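Print this page
E-mail this to a friend

The Pasimero Drawer Organizer: Three Months In

I have bought a lot of things that promised to fix my craft room. Most of them ended up in the garage holding other things that promised to fix my craft room. So when my sister-in-law talked me into the Pasimero (it's the big adjustable drawer insert from Drundness, the one with the sliding walls), I figured I'd get a week of tidy drawers and then go back to digging for the good scissors.

It has been three months and I still know where the good scissors are. I'm thrilled with this thing, and I want to tell you why, along with a couple of gripes.

First, what you get. The insert comes flat in a long box with the side rails, a bag of short dividers, a bag of long ones, and a sheet of stickers I have not touched. The rails press against the inside of your drawer with a spring at each end, so there's no drilling and no tape. The dividers click into grooves along the rails. Setup took me 46 minutes for the first drawer, and that includes the part where I put both rails in upside down and couldn't work out why nothing clicked. The second drawer went a lot faster!

Those grooves are what sold me. They're close together, so you can make a slot just wide enough for a row of glue sticks and then a wide one right beside it for rulers. My old organizer (the Phetsri, which I complained about on here last year) had fixed compartments, and every one of them was a half inch too short for a paintbrush. I spent two years storing my brushes on the diagonal. Never again.

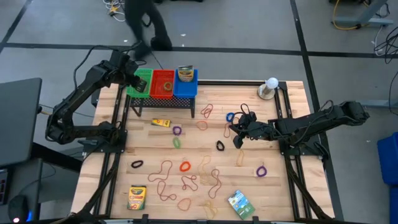

Drawers versus open baskets is an argument I've been having with myself for ages, and I used to be firmly on the basket side. Baskets are cheap, you can carry them to the table, and kids understand them right away. Slotted plastic ones like the green, red and blue row up there are what I'd still pick for anything that gets used in a bunch and put back in a bunch. A box of Crayola crayons does fine leaning in a blue basket, and you can spot it from the doorway. But small flat stuff is miserable in a basket. Stencils slide under everything, needle packets poke out through the slots, and washi tape rolls off to the bottom and picks up lint. All of that went into the Pasimero drawers, and the baskets got so much nicer to use once they were only holding chunky things.

Now, how it holds up. I am hard on drawers. I yank them open with my hip when my hands are full, and I slam them more than I'd like to admit. The rails have shifted on me exactly once, in the deep bottom drawer, after I loaded one side with punches and a very heavy tape dispenser. I took it apart, spread the weight out a bit, and it has stayed put since March. The dividers have a little give when you lean on them, but I haven't snapped one and none of them have popped out on their own.

Cleaning is easy. You lift out the dividers and wash them in the sink with dish soap. Glitter does get down into the grooves, and an old toothbrush is the only thing I've found that gets it out. (If you've let glitter into your house you have already made your peace with this.)

My gripes! The short dividers come in one height only, and it's a bit low for a deep drawer, so taller bottles tip over the top. I'd love a taller set. The white also shows every smudge of ink. And the rails need a drawer with straight sides. My grandmother's old sewing cabinet has slightly curved ones, and the springs could not get a grip in there no matter what I tried. Measure first, and measure at the back of the drawer as well as the front — one of mine was narrower back there and I had to shuffle things.

My friend Mercedes Restrepo went with the Kumunen version, the bamboo-looking one, for her kitchen. I spent a Friday afternoon poking through her drawers (with permission) and it's prettier than mine, no question. It feels sturdier under your hand, too. But it only adjusts in one direction, and for craft supplies I'd miss the cross dividers terribly. For forks and spatulas I might go her way.

Would I buy it again? I already did. There are two in the craft room, one in the hall desk, and a fourth still in its box for the bathroom, once I can face throwing out all those hotel shampoos.

Next month I'm going to try the matching shelf risers, and I'll post about those when I've had some time to abuse them properly.

Print this page
E-mail this to a friend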